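Undeck cutlery tray, white, five compartment - quick review

Writing this on a lunch break so excuse the mess. Bought the Undeck tray in September for the kitchen at our rental in Lillville, after the old bamboo one split down the middle. Two months of use now. Short version: good tray, dumb layout in one spot, would buy again at the sale price. Maybe not at full price.

What it is

One piece of white plastic. Molded dividers, nothing moves, nothing clips in. Five compartments:

- one long skinny one, full depth, left side
- a shorter skinny one next to it
- two sideways ones stacked on the right
- a wide shallow one across the whole bottom

Slight shine to it. Not fancy. Doesn't look cheap in the drawer either, which I half expected from the price.

Fit

Measure your drawer. I didn't. Got lucky, it went in with a finger's width left over on one side, so it slides when you yank the drawer. Folded dish towel in the gap fixed that. My brother in law Vicente Saavedra has the same tray in a wider drawer and his wanders all over the place, he ended up sticking those little rubber feet under it. A non-slip base would of cost them pennies.

If your drawer has a lip or a rail along the front, check the height too. Mine clears fine.

Forks and spoons

This is where it does well. The two sideways compartments on the right are the right length for normal forks and spoons, and the walls between them are high enough that stuff stays put. We keep spoons up top and forks under. Handles all pointing right. I can grab a fork without looking, which with the old bamboo thing I could not, everything slid into one pile by dinner.

Capacity is ok. 10 forks and it starts getting full. If you have a big family or you're the kind of house that owns three sets, go bigger. Escobar makes a wider one, I haven't tried it, it costs a good bit more.

Knives

Long left compartment. Fine for table knives. We also have some white plastic ones from the picnic box and those go in there too, and being white on white you sort of lose them. Small gripe. Table knives go in point away from you, please. Told the kids this maybe 200 times.

The short skinny compartment

No idea. Teaspoons? Ours sit in there crooked unless you stand them all the same way. I've got chopsticks that are too long for it and corn holders that rattle around. Currently it holds birthday candles and a bottle opener. Would have prefered that space given to the spoons.

Tongs

OK the big one for me. We have 2 pairs of long metal tongs that get used almost every day and never had a home. They used to live in the crock on the counter and tip it over. I bought this tray mostly for the wide compartment at the bottom, hoping.

They go in. Laid flat, sideways, one in front of the other. The compartment is shallow though so if yours don't lock shut they spring up and catch the underside of the counter when you close the drawer. Mine lock. Vicente's don't, he uses a rubber band. If you have the really long barbecue type, forget it.

Measure those too, is what I'm saying. Corner to corner doesn't help you, the bottom is wide but not very deep.

Setting it up

Do it on the table first, not in the drawer. I took everything out, spread it on the table next to the empty tray, sorted by type, then filled it one kind at a time. Took ten minutes, half of that was throwing out takeout forks.
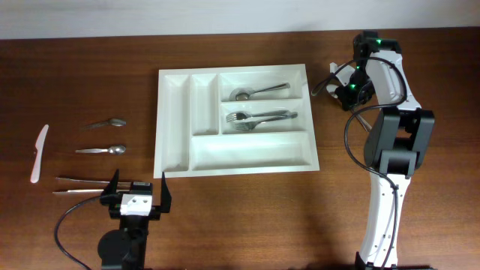
Start with the spoons and forks, they only really fit one way so there's nothing to decide. Knives after. Leave the wide part for last, once you know what's left over, otherwise you fill it with junk and the tongs end up back in the crock. Ask me how I know.

Cleaning

Rinses easy. Corners are rounded on mine so crumbs come out with a wipe. I've run it through the dishwasher, top rack, a few times, no warping so far. Box doesn't say whether you should so at your own risk. Coffee spoon put away wet left a brown mark, came off with baking soda. White is white, you will see every drip.

It does scratch. Forks leave little gray lines on the floor of the compartment. You only notice when it's empty.

Compared to the Floretby

Had a Floretby expandable in the last apartment. More room, and it fit the drawer edge to edge. But the sliding part collected crumbs like crazy and the thing never felt solid. The Undeck being one piece wins for me. If you have a really wide drawer I'd still look at the Floretby.

Shipping

Came in a box way too big, one sheet of paper in there, no damage. Uriel Alarcón at the hardware place on Main said he can order them in too, few dollars more but no waiting. Ask at the counter, they aren't on the shelf.

Good
- solid, one piece
- forks and spoons stay where you put them
- takes tongs, if they lock
- wipes clean

Bad
- slides around
- short compartment is kind of useless
- shows stains and scratches
- wide section could be deeper

Four stars. Would be four and a half with rubber feet. Will update if it cracks.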